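Storing mixed bowls and plates – nest or stack?

Kitchen & Dining > Storage
148 views

okutari_34
Sep 12, 2019
I've got one narrow shelf for crockery and two sets that don't match, one green and one blue. At the moment every bowl sits on a plate, one pair per person, so I can lift out a full setting in one go.

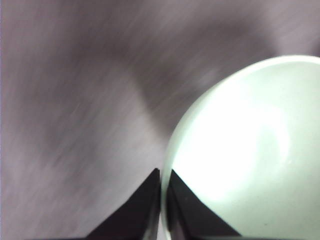

It takes up a lot of height though, and I can't get the mugs in above. Would you split them up?

plisia
Split them. Plates at the bottom, bowls nested in their own pile. I did mine in January and got half a shelf back.

deakstreet
Disagree. If you eat from the same pairs every day, keep the pairs. Taking a plate from under a pile of bowls is a pain.
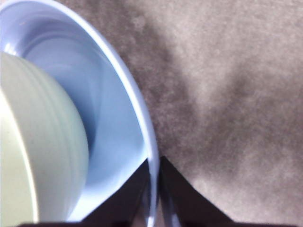
I'd only nest the ones you hardly use, small inside large, with a bit of kitchen roll between if the glaze marks easily.

plisia
Kitchen roll is overdoing it for everyday stuff. Mine have never had a mark.

deakstreet
Mine have. Depends on the foot of the bowl – a rough one will scratch whatever is under it.

kunitz
Measure the shelf before you move anything.

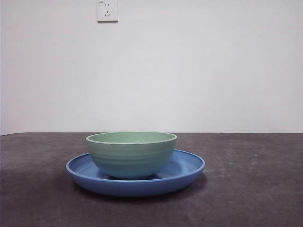

Height is what you're short of, so look at how much each pair uses. A green ribbed bowl on a wide blue plate leaves a lot of bare plate either side, and that width is wasted all the way up. I'd go with plisia.

okutari_34
Thanks all. I'll split them this weekend and keep two pairs made up at the front.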